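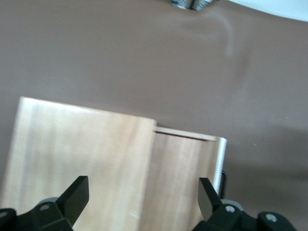
Sliding-lid boxes, Pruvthorpe workshop

Boxes made to the Goicoechea pattern by Carmela Escobar. Pale, fine-grained wood, with a flat lid running in a groove along the top of the wall. Internal faces are left plain.

Pattern no. 835. Lid partly drawn, compartment open at one end. Grain visible on the lid and on the floor of the box.

Groove depth is 2 mm. Wax the lid edges before first use.

Drawings: Crescencio Collado.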